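Call for participants: two-handed demonstrations at the Wirine lab

We're looking for people to help us teach robots by hand this July!

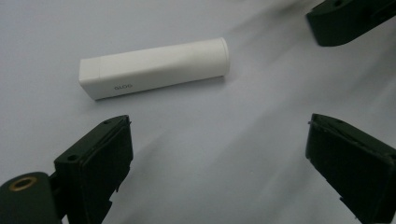

Our method, Tresetti, learns from people holding a gripper in each hand and doing small tabletop jobs — picking up, turning over, passing across. In our first study, a policy trained on 1,098 demonstrations did well on objects it had been trained with and much less well on new ones. We think a wider mix of hands and habits will help, and we're excited to find out.

You'd come in for one session of 60 minutes, with breaks whenever you like. No robotics background needed. You should be 18 or older and comfortable using both hands at a table. Left-handers, please do write, we have far too few of you!

So far 129 people have taken part, and everyone who joins gets the results paper when it's ready.

To sign up, email Rhea Lumanlan at the Wirine lab with a few times that suit you. Mornings from 9:30 are easiest.

We use cookies to improve your visit. Accept Manage settings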